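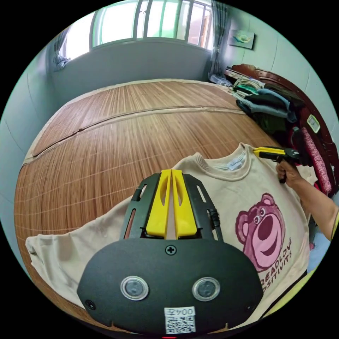
4. Folding tops for the Cavum 528

The carton insert says a full winter wardrobe goes into one Cavum 528 "in minutes." We have not managed that. Allow an evening for a whole closet, or do the tops first and leave the pants for another night.

This section covers sweatshirts and knits. For shirts with buttons, see page 31. The box should already be assembled, with the Olley divider clipped in and the lid off.

Before you start

You need a flat surface bigger than the widest top with its sleeves out. A bed is usually the only one in the house. A firm cover such as a woven mat works better than a comforter, which sinks under your hands and gives you crooked folds. Push the unfolded pile to the far side and keep the half nearest you free.

The leaflet that comes with the divider tells you to sort everything by color first. You can skip this. Sort by thickness if you sort at all.

CAUTION: Clothes must be fully dry before they go in the box. The liner is described as breathable. Treat that claim with some doubt and check the cuffs and the neckband, where damp hangs on longest.

4.1 Sweatshirts

1. Lay the sweatshirt on the surface and pull both sleeves out to the sides. Hold it at the shoulder close to the collar and tug lightly until the neckline lies flat.

2. Smooth the body from the collar down to the hem. Use the flat of your hand.

3. Turn it face down if you want the print on the outside of the finished fold. Leave it face up if you want the print protected. Some guides insist that a print must always face in. We have seen prints crack both ways, mostly after a hot dryer, so please yourself.

4. Fold one side in toward the middle, then lay that sleeve straight down along the body.

5. Do the same on the other side. The two edges should meet or overlap a little. If they overlap a lot, the packet will be too narrow and will tip over in the box.

6. Fold the hem up to just below the collar, then fold once more.

NOTE: The Midtbø fold, which adds another turn so that the packet stands on its edge, is popular and looks very good in a catalog. With a thin T-shirt it does stand. With a thick sweatshirt it stands until you take out the one beside it. Try it on 2 tops before you commit the whole pile.

4.2 Knits

Knits stretch, and most folding instructions pretend they don't. Never pick one up by the shoulders once it is spread out. Slide your hands underneath and move it like a sheet of dough.

1. Spread the knit with the whole body supported. If one side hangs down off the bed, bring it back up before you fold anything.
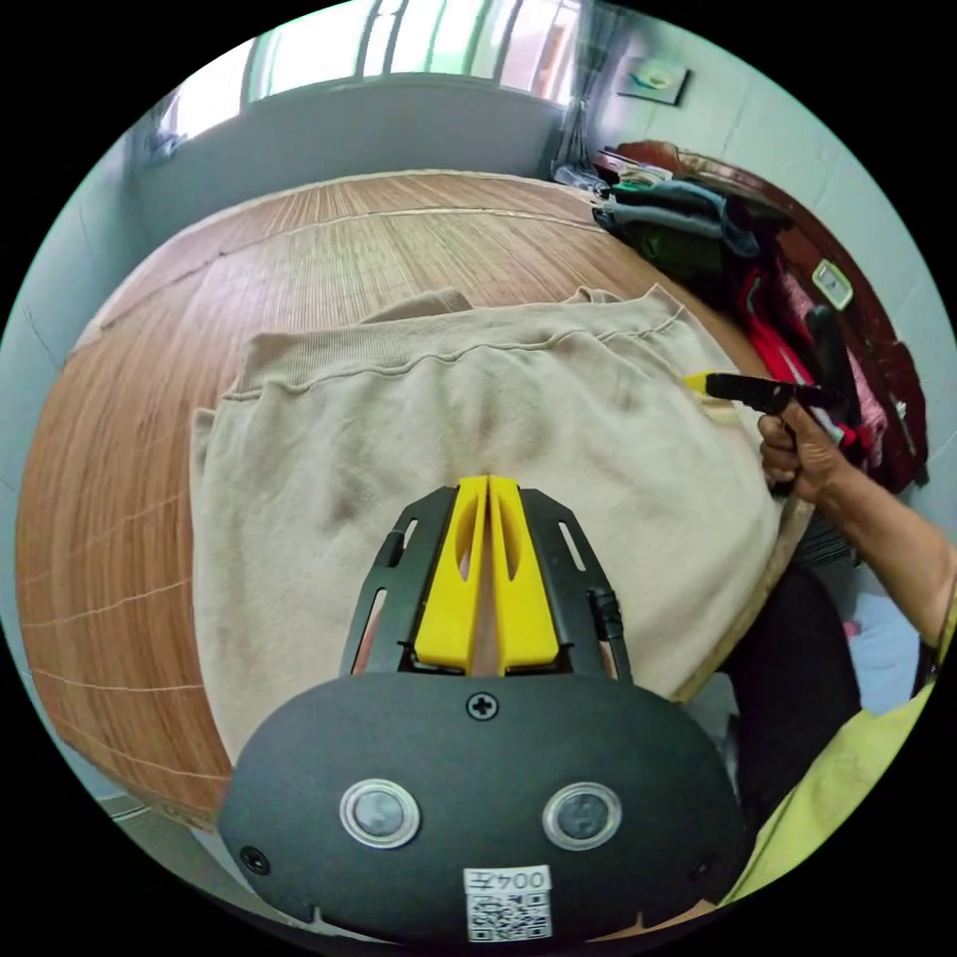
Fig. 4-2. Knit spread on a woven mat, ribbed hem band showing.

2. Pat out the wrinkles. Small soft ones can stay. They will be back by morning whatever you do.

3. Fold the sleeves across the back, one over the other, with no hard crease at the elbow.

4. Fold the body in half from the hem, keeping the ribbed band straight. If the band comes out wavy, open it up and start again from step 1.

5. Stop there if the knit is thick. A second fold is for thin ones only.

CAUTION: Check rough or woven surfaces for loose ends before you drag a knit across them. One snag in an open stitch can pull a whole row.

4.3 Filling the box

The Cavum 528 is 60 cm deep, front to back. Measure the space under your own bed, legs and crossbars included, before you load it. The size chart on the carton assumes a bed with nothing in the way underneath.

1. Put the heaviest sweatshirts at the back, flat.

2. Put knits on top, never under. Leave enough room to get your hand in down one side.

3. Set the lid on without pressing. If it will not close, take one top out.

NOTE: Karell vacuum bags will fit inside and do shrink the pile at first. We don't recommend them for knits. Ours were puffy again by June, and the ribbing had picked up creases that steam only partly removed.

We use cookies to improve your experience. By continuing to browse this site you accept our use of cookies. Accept all | Manage settings

4.4 If the packets come undone

Packets that slump sideways are usually too narrow. Refold with less overlap at step 5 of section 4.1. Packets that bulge in the middle have a sleeve bunched inside, so open them and lay the sleeve down again. The elastic bands sold with the Olley divider will hold almost anything together, and they also leave a mark across the front. Keep them for socks.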